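### 3.2 Dishes and small food items

The second group of trials concerns the small items which are left on a table after a meal or a snack. We chose this group because in our earlier interviews in Flallstead and Hulton many households told us that large things, such as plates and pans, are cleared quickly, but the small things stay on the table for a long time. A single piece of fruit, a nut or a bottle cap is easy to overlook, and it is also easy to roll away when the table is wiped.

For each arrangement we used one dish and one item. The dish was always shallow, so that the item in it remains visible from the side, and the edge was low enough that people did not need to lift the hand high. The surface of the table was kept plain. In the Jomby set, which was prepared in January, a patterned cloth covered the table, and several raters reported that they could not find the item on it at first. We therefore removed the cloth in all arrangements of the present study.

Figure 4 gives the arrangement which we call "outside, near". The item lies beside the dish and not in it, and the distance between them is short.

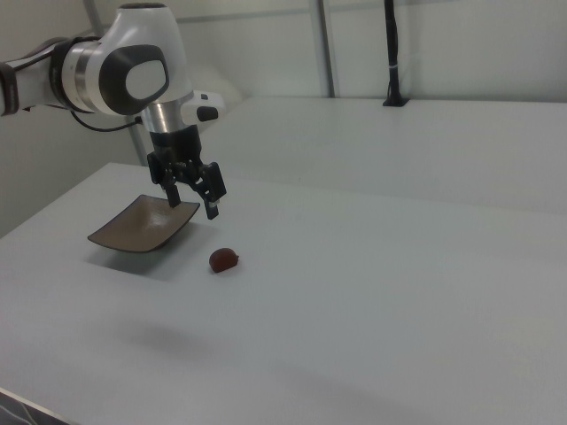

**Figure 4.** Arrangement "outside, near": a square brown dish with gently raised edges, and a small dark oval item, similar to a grape, on the pale table to its right.

### 3.3 Judgments of tidiness

We showed the arrangements to 118 raters and asked them one question: does this table need tidying? The raters answered on a scale with 9 steps. After we removed the answers that were incomplete, 1,047 judgments remained for the analysis.

The raters did not agree well on the "outside, near" arrangements. One part of them wrote that an item close to its dish is still "in use" and should be left where it is. Another part considered the same item as forgotten, and wanted it in the dish or in the trash. When the item was far from the dish, this difference became much smaller, and most raters asked for tidying. The color of the dish had no clear effect, although a dark item in a dark dish was sometimes described as "already put away" even by raters who were strict in the other arrangements.

We also compared the answers with the Shukla questionnaire on household habits, which the raters completed before the task. The strict raters reported more often that they wipe the table directly after eating.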